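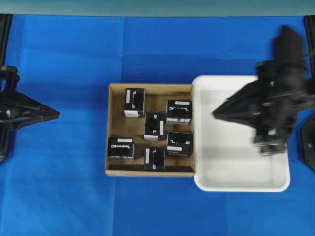
Black boxes in a cardboard tray, white tray next to it, blue cloth under both.

4/18/18

I finished the packaging work for Camargo last week and I want to write down how it went while I still remember the order of things. Camargo is a small company that sells loose tea. They have 3 shops and a web store, and until this spring they had no real logo, only the name typed in a font that came with the computer of the owner's brother.

The owner is Luana Teixeira. She wrote to me in March, a very short email, and asked if I could make "something for the tins and something for the door." I like this kind of request. When a client sends me twelve pages about values and target groups, I usually read them twice and still do not know what to draw. With Luana I knew already on the first phone call that she wanted a mark she could stamp by hand on a paper bag, and that it must not have a leaf in it. Every tea company has a leaf, she said. I had already drawn two leaves in my sketchbook, so I turned the page.

The first direction was built from the letter C. I drew it as a cup seen from the top, with the handle closing the opening of the letter. It looked good when it was big. When I made it small, it became a letter G, and Gamargo is not a company that anybody knows. I tried to save it for three days. I made the handle thinner, I moved it lower, I cut a gap between the handle and the cup. Then I showed it to my friend Eilidh Moffat, who does lettering for shop windows, and she read it aloud as a G without any hint from me. So I put it away.

The second direction came from the house where Luana's grandmother lived. There was a staircase with iron railings, and Luana had one photo of it, a bit yellow. The railing had a pattern of curves that meet two by two, and between them there was a shape like a drop. I drew the drop alone, then four drops in a circle, then four drops in a square. The square was the one. It sits well beside the name, and when you repeat it you get the railing again, so we had the pattern for the wrapping paper almost for free.

For the name I started with Cavero, which is a typeface I bought two years ago and never had a reason to use. It has wide round letters and a small, a little strange "r" with a heavy end. The name Camargo has this "r" exactly in the middle of it, and I was afraid it would pull the eye too much. I redrew it with a lighter end and made the "g" a bit shorter so that it does not hit the line of text below. Eilidh corrected my spacing between the "a" and the "m." I had looked at it for so long that I could not see it anymore, and she moved it by a hair and it was fine. I owe her a dinner.

The color took the most time, I am sorry to say. Luana wanted a dark green at first, then a dark red, then she came back to green. On the screen we agreed very quickly. On paper it was another story. The printer sent us a proof on the coated stock and the green was nice and deep, but on the uncoated bags the same ink looked like an old school blackboard. We went through the Pantone book again, in front of the window this time, and chose 563 for the bags. It is a much lighter green than we had planned, more like the sea on a cloudy day. But it holds on the rough paper, and with the dark brown text on top it feels calm. For the tins we kept the dark one. I was worried that two greens would look like a mistake. Now I have lived with them for some weeks and I think they look like relatives.

A few words about the label for the tins, because I learned something there. I made the first version with the name of the tea in big letters and the Camargo mark small above it. It is the normal way and I did not think much about it. Then Luana put the printed samples on a shelf in her shop, at the height where the customers see them, and from two meters away all the tins were the same tin. People buy tea by habit, she told me, they look for "the one I had last time" and they do not read. So each tea got its own number of drops and its own direction of the pattern – the black teas go up, the green teas go sideways, the herbal ones are turned to the diagonal. The text became smaller. I would not have found this at my desk.

We ordered 278 labels for the first run, which is an odd quantity and comes from how many fit on the sheets the printer had left over from another job. He gave us a good price for them. The stamps for the bags were made by Ronent, and they came with very clean edges, only one had to be made again because I sent the file with the drop mirrored. It was my fault completely. If you make a stamp, please check your file one more time than you think is needed.

There are still things I would change. The line "loose tea since" with the year is too close to the bottom of the label, and on the smallest tin it almost touches the fold. I noticed it when everything was already printed. Luana says she does not see it. The sign for the door is also not ready, we wait for the permission from the building, and I have drawn it in two widths in case they do not let us use the full space above the window.

Next I have a much smaller job, a wordmark for Ultine, a shop that repairs bicycles and has 40 opinions about the letter U. I will show the sketches here when there is one that everybody can stand. I also want to write a longer post about uncoated paper, with scans of the proofs next to each other, but the scanner changes the greens and I have to solve this first – if somebody has a good profile for an older flatbed, please write to me.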